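Notebook, dye bench, January

Started 8:15. The kettle was slow again and I used the time to read my notes from the last bath. They are less clear than I remembered. I wrote "good yellow" and did not write how much skin I used for it, so I must do this one again from zero.

Purpose for this month: to get the same yellow from onion skins two times in a row. After that I can try the darker shades with iron. We have promised the samples to Ververidis for the spring shade card, and they asked for shades which we are able to repeat. A nice color that comes only once is no use for them.

Material. Wool yarn from Baltelel, two-ply, natural white, four skeins, 1,056 grams together on the scale in the office. I washed them yesterday evening with the Pledix soap and left them in clean water for the night. The Pledix makes less foam than the old soap and rinses out faster. I still think the yarn feels a little dry after it, but my colleagues do not agree with me, so please touch the skeins on the left hook and write your opinion here.

Mordant. Alum, 100 grams, dissolved first in a jar of hot water and then poured into the big pot. Last time I put the powder directly in the pot and it stayed at the bottom as small stones. I raised the heat slowly for one hour and kept it under boiling for a second hour. The yarn was turned by hand four times. I did not use cream of tartar this time, because I want to change only one thing at once.

Skins. The paper bag from the market weighed 580 grams when it was full, and all of it went in. Only the yellow and brown skins, I took out the red ones and they are in a separate bag on the shelf (do not throw away, they give a green-brown which I like). Covered with water, boiled for one hour, left to cool, then strained through the old curtain cloth. The liquid was dark like strong tea. It smelled like soup and the smell went up the stairs, sorry to the people in the office.

11:40. First two skeins in. The color takes very fast, after ten minutes it was already more orange than I wanted. I lowered the heat. In my earlier notes there is a line that says high heat makes this color brown, and I believe it now.

12:30. Skeins one and two out. They are a warm orange-yellow, quite even, with one pale place on skein two where the tie was too tight. This mistake is mine and it is an old one. The ties must be loose, in the form of an eight, and in cotton. I wrote it on the wall in my first winter and then the wall was painted.

13:10. Skeins three and four in the same bath, which is now weaker. Out at 14:20. They are clear yellow, much closer to the shade I wanted. So maybe the "good yellow" from last time was in fact a second bath, and I forgot to write it. This would explain a lot. Next trial: use half of the skins and see if a fresh bath can give the same yellow.

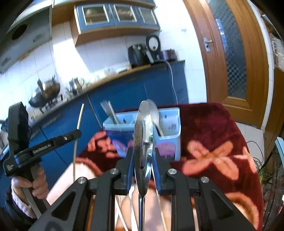

Rinsing took longer than the dyeing. The first two skeins needed five changes of water until it was clear, the other two needed three. I let the water cool to the temperature of the yarn before each rinse, so there is no felting that I can find. All four are now hanging in the back passage, away from the window.

For the light test I cut short pieces from each skein and wound them on cards. Half of each card is covered with foil. The cards are in the south window, and please leave them there even if the sill must be cleaned. I will look at them in four weeks.

Water. The meter for the month stands at 894 liters, and nearly 100 of that is from today. If we keep the bath for the red skins also, we can save one filling. The Dradex thermometer shows three degrees too high when I compare it with the glass one. I put tape on it with a note. Until we have a new one, use the glass one for the mordant and be careful with it, it is the last.

To do:
Order cotton string.
Weigh the skins dry, before every bath, and write it down the same minute.
Ask Ververidis if they want the orange also, it is a pity to leave it out.
Iron bath on a half skein of number four, very little iron, start with cold water.
Clean the strainer cloth, it is hanging wet behind the door.

Stopped 17:05. The bath is in the covered bucket, marked "onion, used twice".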